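Ticket: Sim cell 2, tissue pull task, grip lost during lift
Opened by: Kaede Sugawara
Assigned to: Milan Van den Broek
Opened: 08/05/2021
Component: Tiritz (simulated gripper cell)
Priority: Normal
Status: Closed

Problem as reported

The tissue pull task in sim cell 2 has been failing since I moved the cell to the new Tiritz build. The approach is fine. The fingers close on the tissue, the arm starts the lift, and then the tissue slides out and falls back against the box. The log shows "grasp lost" a short time after the lift starts. The run is then marked as failed and the cell resets.

I ran a batch of 1,000 on the old build in January and the pull rate was good enough that we stopped looking at it. I ran 40 on the new build this morning and 24 of them lost the grip. The other runs finished normally. Same task file, same table, same box and bowl. The start poses are random but the seed list is the same one.

What I tried before opening this:

Restarted the cell. No change.
Cleared the asset cache and let it load everything again. No change.
Slowed the lift to half speed. Fewer failures, but it still happens, and the task times out on some seeds.
Raised the grip force limit. This made it worse. The tissue jumps when the fingers touch it.

I put the force limit back to where it was. Lift speed is still at half in my copy, please check before you compare numbers.

Kaede

Reply, Milan Van den Broek

Took a look. Can you tell me which contact settings the cell is loading? There are two files in the config folder with almost the same name, one from Claeys and one from us. The old build read ours. I want to know which one the new build reads.

Also please stop a run after the fingers close and before the lift begins, and save the wrist view. I would like to see how much of the tissue is between the fingertips.

Reply, Kaede Sugawara

It reads the Claeys one. The startup log prints the path, I missed it the first time. I did not change that setting, so it must be the default in the new build.

I paused on seed 24, which has lost the grip every time so far. 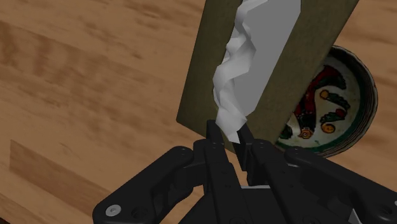 The fingers only have the bottom tip. On the old build the target point sat a little higher on the tissue, so there was more material to hold. I checked the task file again and the target offset is the same number as before. Either the offset is being read in a different unit or it is being measured from a different place.

I also printed the finger gap at close. The controller reports the fingers as fully closed, with nothing between them, even though contact is reported on both sides.

Reply, Milan Van den Broek

OK, that helps. I think there are two separate problems.

First, the offset. In the new build it is measured from the end of the tissue mesh. In the old build it was measured from the front edge of the box. It is in the release notes under "frames", one line, easy to skip. Your number is fine for the old frame and too low for the new one.

Second, the contact file. The Claeys settings are for hard parts. Friction at the fingertips is set low and the contact is stiff, so a thin mesh gets pushed out when you squeeze it. That fits with what you saw when you raised the force limit.

Please do these one at a time so we know what each one does:

1. Point the cell at our contact file. Set the full path in the cell config. The short name picks up the wrong one.
2. Put lift speed back to normal.
3. Run the same seeds and save the log.
4. Change the grasp offset to the new frame. I put the converted value in the task file on the Bultbridge branch.
5. Run the seeds again.

Leave the force limit alone for now. Do not touch the gripper linkage settings either, those are shared with sim cell 1.

Reply, Kaede Sugawara

Done in that order.

After step 3: still some lost grips, but the jumping is gone. When it fails now the tissue slips out slowly near the top of the lift.

After step 5: no lost grips on the seed list. The fingers close higher up and the gap at close is no longer zero. Seed 24 passes.

One thing I noticed — on two seeds the box starts close to the bowl and the arm takes the long way around. It finishes inside the time limit so I left it. I can open another ticket if you want it tracked.

Reply, Milan Van den Broek

Yes, open another one for the path and put it under planning. It has nothing to do with the gripper.

I merged the Bultbridge branch. I also renamed our contact file so the two cannot be mixed up again, and the cell now stops at startup if the path is not a full path. Sim cell 1 was reading the right file already but I gave it the same check.

Before closing, please run a longer batch overnight at normal speed with a fresh seed list, and send the summary to the Clomudau folder with the other baselines.

Reply, Kaede Sugawara

Overnight batch is finished. 1,000 runs, 2 lost grips, both with the box tipped so far over that the tissue was hard to reach. No resets and no time-outs. Summary and logs are in the Clomudau folder.

I updated the setup page for the cell with the full path and the note on the offset frame. The path ticket is open under planning.

OK to close from my side.

Status changed to Closed by Milan Van den Broek
Resolution: Config corrected, grasp offset converted to new frame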